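Lucero Station: The Complete Series – Collector's Box Set

Zolano Home Video
Region free. English audio, English and Spanish subtitles.
Status: in stock, ships from Bendley
Item no. 973

All three seasons of the sci-fi serial in one box, finally. Plus the farewell special, plus the behind-the-scenes show that used to air right after each episode and then vanished from everywhere. We've been asked for this one more than any other title in the TV section so please read the notes before emailing, most of the answers are here.

What's in the box

Seasons one through three, uncut broadcast versions
The farewell special, "Last Light Out"
"Inside the Airlock", the companion series, full length episodes (not the short cuts from the old season sets)
2 commentary tracks on the special – one cast, one crew
Deleted scenes from season two, some without finished effects
Booklet with episode guide and set drawings
Slipcase, hard outer box
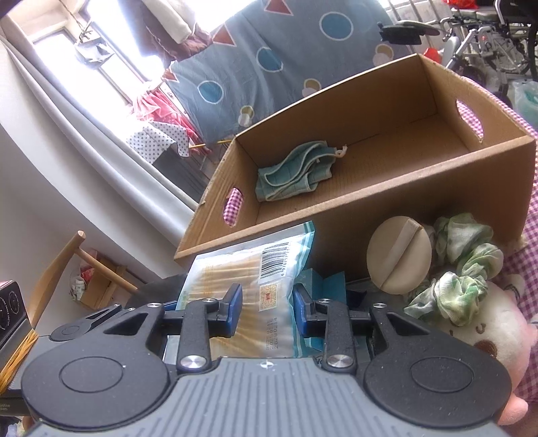 The companion series is the main reason to upgrade. Old sets had it chopped down to a few minutes an episode. Full versions here: rehearsals, the miniature shop, the read-through where the cast finds out who doesn't make it to the finale. Kibet Nzioka wrote and directed the special and he talks through nearly every scene of it. The corridor shoot gets a whole episode to itself. Long, but good.

Picture and sound

Seasons two and three are new transfers from the original masters. Season one was shot on tape, so don't expect miracles. It's cleaner than the old discs, colors are closer to broadcast, still soft in the dark scenes. Stereo on everything, surround on the special only. The back of the case says surround throughout, that's a misprint and Zolano knows.

Editions

Standard box – everything listed above
Signed edition – same discs, plus an art card signed by Ximena Ledesma (Captain Orra). Limited to 300. Sold seperately from the standard box, can't be added to an order later
Season sets – still available one at a time while they last, no companion series

Signed cards are not numbered. We can't pick you a card with a personal message, sorry.

If you already own the season sets

No trade-ins. The companion series isn't being sold on its own, we asked. The booklet is new too, and the episode guide has writer and director credits that were missing before. If all you want is the special it's coming as a single disc in May, without the commentaries.

Known problems

Disc 3 in the first batch had a menu fault – "play all" skips the second episode. Pick the episode from the list and it plays fine. Corrected discs went out with everything shipped after Oct 9, 2021. If yours is older send us the order number and we'll mail a replacment, no need to return the old one.

Some older players are slow to load the bonus menu. Give it a minute.

Shipping

Goes out flat in a padded carton. Corners do get dinged now and then, outer box only – tell us inside two weeks and we'll sort it. Signed edition ships tracked. Orders with a preorder title wait for the preorder, so split them if you're in a hurry.

Customer comments 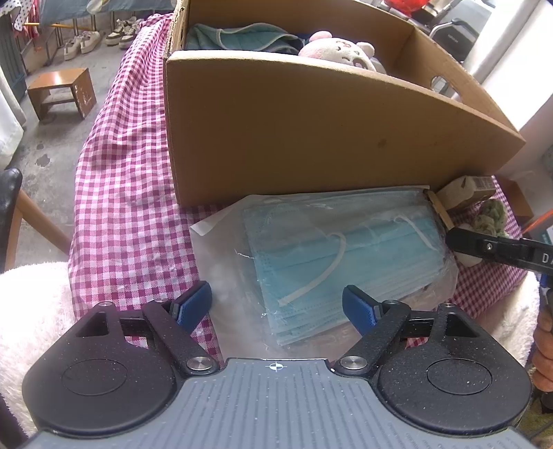 Vonthorpe writes: Bought it for the companion episodes and watched those first, before the show itself. The one on the finale is the best of them. You see Ledesma do the goodbye speech over and over and they end up using the very first take. Season one looks fine on my TV, softer than the rest like the page says. Only gripe is the discs sit too tight in the trays, had to really bend one to get it out.

Reply from the shop: press down on the center hub first, then lift. Don't bend them! Spare trays available on request, just cover the postage.

Also in TV sci-fi: Lucero Station original soundtrack, Lucero Station season two script book (reprint, low stock)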